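4. Montagem do palco e passagem de som

Esta parte é para quem toca com o kit Rovorov em sala pequena (bar, garagem, salão de bairro). Se a casa tem técnico próprio, pule para o 4.3 e deixe ele mandar no resto.

4.1 Antes de ligar qualquer coisa

1. Confira a tomada. Terra de verdade, não adaptador. Sem terra o amplificador de guitarra zumbe a noite inteira e ainda dá choque no microfone.

2. Mesa desligada, todos os faders no chão, ganhos no zero. Phantom desligado.

3. Caixas ativas são as últimas a ligar e as primeiras a desligar. Sempre. Inverteu, vem o estouro.

4. Passe os cabos de energia por um lado do palco e os de sinal pelo outro. Se tiver que cruzar, cruze em ângulo reto.

CUIDADO: não empilhe a caixa Horkham em cima de cadeira, engradado ou case sem trava. Tripé aberto até o fim, pino passado.

4.2 Ligações

1. Canal 1: voz principal. Canal 2: segunda voz. Canal 3: bumbo. Guitarra e baixo direto do amplificador, sem microfone, a não ser que a sala seja grande.

2. Baixo em linha: use a saída DI do amplificador e aperte o botão PRE. Em POST cada mexida de volume do baixista muda o som da casa.

3. Monitores na saída AUX 1. A AUX 2 fica pro baterista, se ele tiver fone. Se não tiver, deixe o retorno do lado do chimbal, virado pra ele.

4. Saída principal nas caixas da frente, cabo balanceado. Cabo de guitarra aqui não serve – funciona, mas pega ruído de geladeira, de letreiro, de tudo.

Nota: os cabos que vêm no kit têm 8 metros. Palco mais fundo que isso, leve extensão. Fita crepe marcada em cada ponta ajuda muito na hora de desmontar no escuro.

4.3 Ganho e passagem

1. Uma pessoa de cada vez. Bumbo primeiro, depois baixo, guitarra, vozes.

2. Peça pra tocar forte, como no refrão mais alto do set. Suba o ganho até o LED amarelo piscar de vez em quando. Vermelho, volte um pouco.

3. Voz: cantar a parte mais gritada, com a boca encostada no globo. Quem passa som sussurrando e depois berra no show distorce o canal, sem conserto no meio da música.

4. Corte os graves das vozes (botão de 80 Hz). Não precisa pensar, é sempre.

5. Suba os monitores devagar até começar a apitar. Baixe 3 dB dali. Pronto, é o seu limite.

6. Banda inteira, uma música e meia. Alguém vai até o fundo da sala ouvir. Som de palco engole a voz? Baixe os amplificadores, não suba a voz.

ATENÇÃO: o limitador das caixas Horkham entra em 106 dB. Se a luz de LIMIT fica acesa direto, já passou do ponto – o som fica achatado e o driver de agudo sofre. Piscando nos picos de caixa, tudo bem.

Nota: sala vazia engana. Com gente dentro o agudo some e o grave seca. Deixe um pouco mais brilhante do que parece certo na passagem.

4.4 Troca rápida entre bandas

1. Salve a cena na mesa antes de sair do palco (segure SCENE até aparecer SAVED). Perdeu a cena, refaz tudo na mão.

2. Mute geral. Só depois desplugue.

3. Bateria compartilhada: troca só caixa, pratos e pedal. O resto fica.

4. Pedaleira sai montada do palco. Afinar e enrolar cabo é la atrás.

5. Banda seguinte pluga, confirma linha por linha, abre o mute.

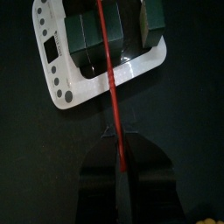
4.5 Problemas comuns

Não sai som nenhum: mute geral apertado. Quase sempre é isso. Depois veja o fader principal e o volume atrás das caixas.

Zumbido constante: aperte LIFT na DI do baixo. Continua? Ponha os amplificadores na mesma régua da mesa. Nunca arranque o pino terra.

Apito agudo: alguém está segurando o microfone pelo globo, ou ficou na frente da caixa. Se não for, corte um pouco em 2 kHz no monitor.

Estalo quando mexe no cabo: jogue o cabo fora. Não guarde "pra emergência", ele volta.

Pedal Brannigan sem ligar: a fonte é centro negativo, e a do kit não serve pra ele. Use a original ou bateria.

Voz sumindo no retorno: confira se o AUX 1 daquele canal esta em PRE fader.

CUIDADO: caixa com cheiro de queimado, desliga na hora e não religa no mesmo show. Leve na assistência, e leve o cabo de força junto.

Lista de microfones e posições na bateria: seção 5. Lista de cabos para imprimir: última página.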